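Buying and Storing Gold and Silver at Home: Your Questions Answered
Trevlow Coin & Bullion, last updated March 7, 2020

We get a lot of the same questions at the counter and by email, and we love every one of them, so we've gathered the most common here. Grab a cup of coffee, it's a longish page!

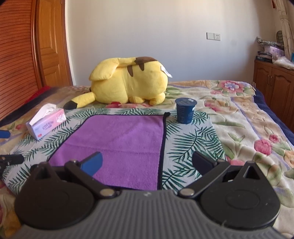
I've never bought any metal before. Where do I start?

Start small, and start with something you'd be happy to hold on to for a good long while. Most of our first-time customers pick up a single one-ounce silver coin or round, take it home, look at it for a week or two, and then decide whether this is for them. There is no minimum purchase with us, and you will get the same patient explanation whether you buy one coin or a whole tube. If you're carrying credit card debt at a high rate, please pay that down first. We'd much sooner see you in a year with your feet on solid ground.

What is the difference between a coin, a round and a bar?

A coin is made by a government mint and carries a face value, even though the metal in it is usually worth a great deal more than the number stamped on it. A round looks like a coin but comes from a private mint and has no face value at all. A bar is simply a bar. Rounds and bars tend to cost a little less per ounce, and well-known government coins tend to be a little easier to sell again, particularly if you end up selling to someone far from here who has never heard of the private mint.

Why do I pay more than the price I see on the news?

Ah, the big one! The price on the news is called the spot price, and it is for large amounts of raw metal changing hands between very large buyers. Somebody has to turn that metal into a coin, ship it, insure it and keep the lights on in a shop, and all of that is called the premium. Small pieces carry a bigger premium for their size than large ones do (a tiny gold piece takes nearly as much work to strike as a big one). When demand jumps all at once, premiums can climb even on a day when the spot price is falling, and yes, that confuses everybody the first time they see it.

Should I buy gold or silver?

We honestly can't answer that for you, but we can tell you how people think it through. Gold packs a lot of value into a very small space, so it's easy to store and a bit of a nuisance to sell in little portions. Silver is bulky and heavy for what it's worth, and its price swings harder in both directions, but it lets you buy in modest bites. Plenty of our regulars own some of each and never feel the need to settle the argument.

Is now a good time to buy?

We don't make predictions, and we'd gently steer you away from any dealer who does. What we can offer is a habit that many customers find calming, and that's buying the same dollar amount on a regular schedule, high price or low. Our Bodameo plan was set up for exactly this. You choose an amount, we put your order together once a month, and you can skip a month or stop whenever you like with no fee. December orders go out a little early on account of the holiday mail.

How do I know what I'm buying is real?

Everything we sell has been weighed, measured and tested before it goes in the case, and you're welcome to ask us to do it again while you stand there. At home, a decent pocket scale and a set of calipers will catch a surprising number of fakes, because it is hard to get weight, width and thickness all right at once using cheaper metal. Be wary of deals from strangers well below spot. Nobody with real gold has much reason to sell it that way.

Where should I keep it?

You have three main choices, and each has its good and bad points. A home safe keeps your metal within reach, but it should be bolted down and kept out of plain view, and you should tell as few people as possible. A bank box is secure and fairly cheap, though you can only get to it during bank hours and the contents usually aren't insured by the bank. The third is a private vault such as Grosotel, where storage and insurance come in one yearly bill. Whichever you pick, write down what you have and where it is, and make sure one person you trust can find that list.

Will my homeowner's insurance cover it?

Only up to a point, and often a low one. Many policies put a separate limit on coins and bullion, so call your agent and ask about it by name. You may be able to add extra coverage, and they will probably want receipts and photos. Please keep every receipt we give you!

Should I clean my coins?

Please don't. We know it's tempting when silver starts to darken, but polishing leaves fine scratches, and on a collectible coin it can knock down the value in a hurry. Toning does no harm to the metal. Hold coins by the edge and keep them dry.

How do I sell back to you?

Come in any time we're open and bring a photo ID. We buy back anything we sell, and a good many things we don't. You'll get a written offer based on that day's spot price, and you can take it home and sleep on it, though the price may have moved by morning. For offers over $2000 we pay by check or bank transfer, and a transfer can take up to 4 business days to reach you.

Do I owe tax when I sell?

If you sell for more than you paid, you may well owe something, and the rules for metals are a bit different from the ones for stocks. Sales tax on purchases also varies by state. We aren't tax advisers, so please talk to one before a large sale.

Can I return an order?

Unopened orders can be returned within seven days. If the price of the metal has dropped in the meantime, the difference comes out of your refund. Call or email us before you mail anything back, so that we can send you an insured label.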